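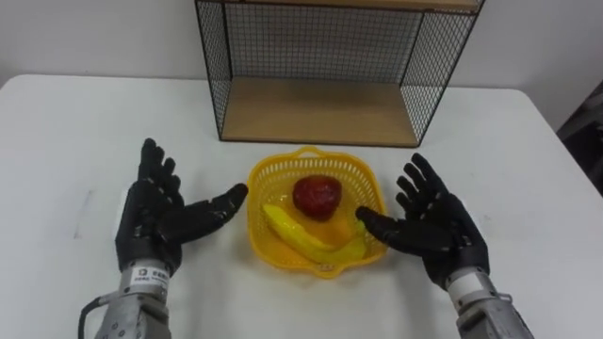

Okay, hi everybody! Notes to self first: slow down, drink some water, and thank Bukola Amadi for the invite before getting carried away about baskets.

So. Fruit. I want to start with where you keep it at home, and I'd like a few people to shout out answers. (Wait for the shouting. Somebody will say the crisper drawer, so let them finish.) Mine used to live in a deep bowl on top of the fridge, and I'm five foot two, so you can guess how often I ate a banana.

Tell the Stadum story here. Small break room, 35 people, a fruit delivery every week, and most of it going soft in the box it came in. We moved it into a shallow yellow basket on the table, right in front of the wire shelf, and kept it to a couple of pieces at a time – an apple, a banana, then top it up from the back. Cost of the whole experiment: 30 dollars, and that was mostly me buying the wrong basket first.

Things I like about a basket with slots in the sides:
You can see what's in it from your chair.
Air gets through.
It rinses clean in the sink.
A handle, if you can get one. I carry mine around like a purse.

Then the shelf. Please leave the bottom board empty for a while! I know, I know, an empty shelf itches. Ours at Stadum stayed clear until February and by then we knew it wanted to be mugs.

If somebody asks about plastic fruit: yes, I practice layouts with it, it's great, it never bruises. Just don't leave it out at lunchtime.

Skip the Plaltlow slides if we're running over. Handout is by the door, 115 copies, and the basket sizes are on the back page. Questions after that, then coffee.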